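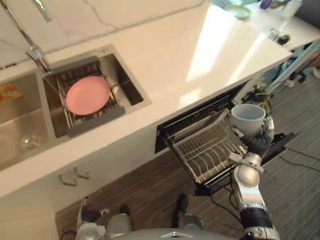
The right hand with a cup over the dish drawer.

Home Essays Workshop Notes Letters About

A slow robot belongs in the kitchen
By Védís Vestergaard
18th October

My neighbour Edmund Zieliński is a practical man, and he asked me a practical question. Why would a person spend 158 evenings on a machine that puts away dishes, when the dishes can be put away by the person before the kettle is ready? I gave him a poor answer at the time. I would like to give a better one now, in writing, where I can correct my grammar.

We call our robot Plukia. Wubit Workneh and I started it in March in the shared workshop on Ortner Street, and we do all the trials in a kitchen. Many people told us this order is wrong. Luzius Kälin, who has built more arms than I have built shelves, believes that a home builder should stay at the bench until the motion is perfect, with foam blocks on a clean table and good light. Only then should one go among cups and plates. I respect him very much and I think he is mistaken.

A foam block forgives you. It has the same shape on every side and it does not matter if you squeeze it. A cup has an open rim, it has an inside and an outside, and it must be kept the right way up. We had a grip that worked on the block 40 times in a row, and on its first cup it was useless. All those weeks of tuning had made us good at foam.

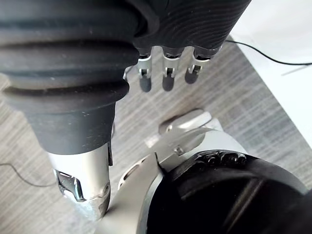 It is the same with the hands. In the catalogues there are beautiful hands, and I looked at them longer than I should admit. But what you need to know about a hand is how much room it takes when it is in a narrow space beside a leg, and if the wrist can still turn there. We wrote 11 pages of measurements before we tried the first low reach. Wubit now keeps them in the drawer with the takeaway menus. Two of the pages were useful.

The stronger argument against us is about danger, and I do not want to pass over it. A machine with legs and metal parts is heavy, and a kitchen is where a family walks in with no shoes. We have rules. One of us always stands at the stop button, the speed is limited in the software, and when children visit, Plukia is switched off at the wall. I would say to any builder who finds these rules boring that he should choose another hobby, maybe bread.

But caution is a different thing from hiding at the bench. If home robots are built only in places where no one lives, they will be fitted to such places, and then we will be asked to change our homes for them. Already I have read advice to replace cupboard handles and to buy cups which are easier to grip! I like my cups. I think the machine should do the learning.

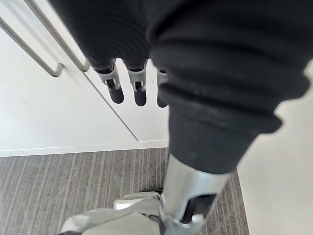
Low reach beside the cabinet door. The bar handles stay.

My friend Elfriede Baumgartner read a draft of this and wrote in the margin that I am describing stubbornness. Perhaps. She also asked if Plukia can do the big pots, and it can not, the wrist is too weak and we have no money for a stronger one before next year.

As for Edmund and his kettle — yes, he is faster. He is welcome to come and do my dishes whenever he likes.

Share 40 Comments 11

We use cookies to remember your reading preferences. Accept Manage settings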